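August, bench 2, after lunch

Finished going through the Masto brick tubs this morning. The sorting took longer than the washing did last week. Total for the usable lot is 2827 pieces, counted by weight in batches and then spot-checked by hand. The Lenihan scale drifts when the fan is on, so I turned the fan off and redid the first two batches.

Pulled 65 with cracked walls or chewed studs. They're in the coffee can on the windowsill. Isamu Oshima wants to look at them before they get tossed — he thinks the cracks all come from one mold.

Clutch is uneven across colors. Reds grip well, yellows are a bit loose, greens are so tight I needed the flat tool to get a stacked pair apart. Might be age. The greens came from the Dralham box and the rest didn't, so don't read too much into it.

For the pickup trials, keep using a mixed handful of red, yellow and green tipped out on the left side of the table, bin on the right. Don't spread the pile out by hand first. Leave blocks leaning on each other if they land that way, and leave the odd shapes in.

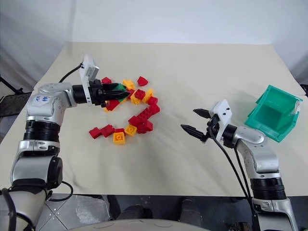
Still to do: label the bin lids, order more zip bags (20 left), and find out whether Jornen will sell us the tapered pieces separately. Their last quote was only for full sets.

Also the beige top shows scuffs if you drag a tub across it. Lift the tubs — the marks didn't come off with soap, and I haven't tried anything stronger.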